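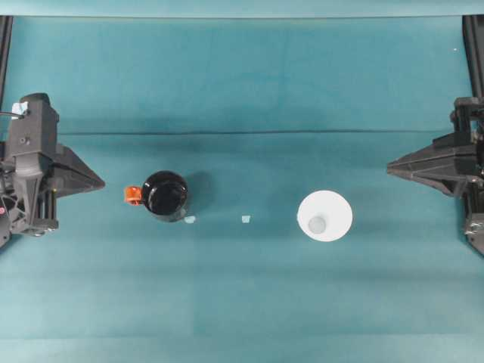 Fig. 4. Table covered with a teal-green cloth.

4. Preparing the table for the Ziker fabric steamer

Before you start the steamer the first time, please prepare a flat place for the garment. A normal table is enough, if it is covered with a cloth.

1. Lay the cloth over the table and pull it flat with both hands. A small crease is no problem.
2. Fill the tank with 400 ml of clean water. Do not add perfume or starch.
3. Close the tank cap until you hear a click.
4. Connect the plug and turn the dial to Low. The lamp blinks while the water is heating.
5. Wait until the lamp stays on – this takes 70 seconds.
6. Press the steam button and move the head slowly from the collar to the hem.

Note: For silk and wool, keep the head 4 cm away from the garment. Test first on an inside seam.

Caution: The steam is very hot. Never steam a garment while a person is wearing it. Pull out the plug before you open the tank.

If the lamp does not stop blinking, see page 49.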